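Home | News | Events | Back Issues | Contact

Search this site Go

Clearing the worktable: notes from the Heywood shared workshop

The big gray table has been the place where everything ends up. Over the winter it collected bottles, boxes, trays and small parts until people were working on the windowsill. We have now changed how it is used, and the new rules are below.
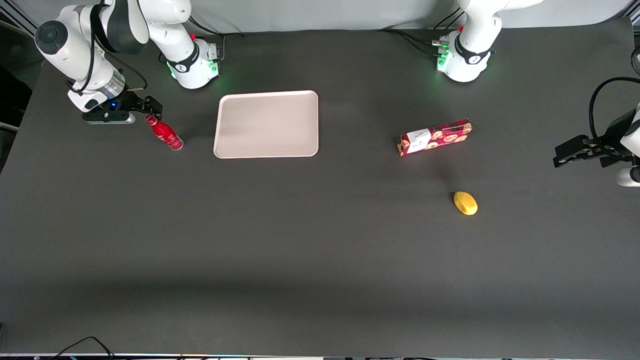 What changes in December

The table is to be left clear at the end of every session. If you put a tray down, you take it away again. If you put a bottle down, it goes back on its shelf with the cap on, standing up. A small red bottle lying on its side with the cap pointing at somebody's work is the kind of thing we would like to see less of.

Boxes are the harder case. Many of them stay on the table because the owner means to come back after lunch. From now on a box may stay until 7 in the evening. After that it goes to the holding shelf by the door, and you can collect it from there the next morning.

The front half of the table is for work in progress only. Please keep stored items, even small ones, toward the back. Imke Kröger asked for this after she had to move other people's things three times in one afternoon before she could unroll a drawing.

Trays

We bought 12 new trays from Hultier. They are all one size and they stack. Each one has a space for a label on the short side. Write your name and the month. Unlabeled trays will be emptied and put back in the stack, and the contents will go in the lost parts drawer.

The old trays can still be used for cleaning and for anything messy. Georges Ghanem has offered to take the cracked ones to Harnberg, where they are used for seedlings. Leave them under the sink if you come across any.

Bottles

The bottle shelf has been sorted by use. Cleaners are on the left, oils in the middle, glues on the right. Small bottles go on the lower shelf so they don't get lost behind the large ones. If a bottle has no label and you don't know what is in it, do not guess and do not pour it out. Put it in the bin marked "unknown" and Saulius Vaher will deal with it at the end of the month.

Costs

The trays, the labels and the new holding shelf came to 355 in all. Of that, 135 was left over from the paint fund, and the rest came out of the general account. There will be no change to the monthly fee.

Wiping down

The tabletop has a matte surface and it shows marks. Use the damp cloth, then the dry one. No scouring pads please. The scratches at the Utine room came from a scouring pad, and we would like to avoid the same thing at Heywood. Spills of glue should be left to set and lifted with the plastic scraper, which hangs on the hook by the light switch.

Questions about the table or the shelves can go to Mirta Pereyra, who is in most mornings until noon. Svend Toft has the spare key to the storeroom and more blank labels if the roll runs out.

4 comments | 7 shares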